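Negin Mazandarani
@neginstitches

OK so a bunch of you asked how the suturing practice is going, and I've been promising a thread for ages. Get a snack. It's long.

Background for the new people: I sew. Quilts, mostly, and hems for anybody who asks nicely. Then I went and got a job where the sewing is on tissue, and I walked in thinking I had a head start. Reader, I had a very small head start.

What carried over: patience. Knowing that thread has opinions. Not yanking. My grandmother used to smack my hand if I yanked and I can still feel it.

What did not carry over: pretty much everything about the needle. A quilting needle is straight, you push it, it goes where you pushed. A suture needle is curved, and if you push it like a straight one you tear a bigger hole than the one you came to close.

You have to roll it. Your wrist turns and the needle follows its own curve in and back out the other side. Siamak Daneshvar, who teaches our group, makes us do it in the air with nothing in our hands. We look like people unscrewing invisible jars.

Second thing, and I wish I'd had this on a sticky note from the start: where you grab the needle matters more than how hard. Too close to the point and you've got nothing left to drive with. Too close to the thread end and it wobbles and spins on you.

I spent most of October just picking up a needle, checking the angle, putting it down, picking it up again. That's it. That was the homework. Touran Mahmoudi sat next to me doing the same thing and we barely spoke, we were both so annoyed.

Then there's bite size, meaning how far from the edge of the cut you go in. You want the same distance on both sides. If one side is wide and one is skinny, the edges don't meet flat and you get a little ridge. Quilters, you know this pain. It's a bad seam allowance!!

Tension is where I lose my mind. In fabric, snug is good. In tissue, snug is too much. The edges should touch and that's all. Pull past that and it puckers, and a pucker means you're squeezing the life out of the part you want to heal.

Siamak says "kiss, don't crush." I rolled my eyes the first time and now I mutter it under my breath at every single stitch. I said it at home while closing a bag of rice. Thiện Huỳnh has not let me forget this.

Knots! Everyone asks about knots. Square knot, throws going opposite ways, laid down flat. If you go the same way twice you've made a granny and it'll slide. I checked one of my old quilts and found grannies all over the back of it, so, that's humbling.

Also leave yourself tails. My first 4 knots had tails so short that one came undone while I was admiring it. Nazanin Kazemi leaves hers a touch long and splayed and I've started copying her.

Needle and cut first, then a knot with its tails:

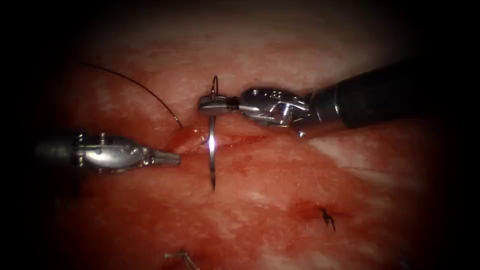
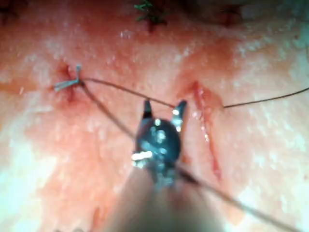

Anyway, practice routine, for the 2 people who asked. I do 23 stitches a night on a foam pad at the kitchen table. Why 23? It's how many fit on one side of the pad before I have to flip it. No deeper meaning.

I used to time myself and I stopped. Every time the clock was on, my bites got uneven and I started pulling too hard. Slow and even first. Speed can show up whenever it likes.

My goal is 1000 decent ones by the end of the year. Decent meaning I'd let Siamak look at it without standing in front of it and talking loudly.

Somebody in my DMs wanted to know if it's made my quilting better. Yes on the knots. No on the speed, I now spend forever fussing over edges that were perfectly fine. The blue one for my cousin is still in pieces on the couch, sorry cousin.

Will try to answer questions tonight after I do my 23. If you want to talk thread storage instead I am ALSO available for that.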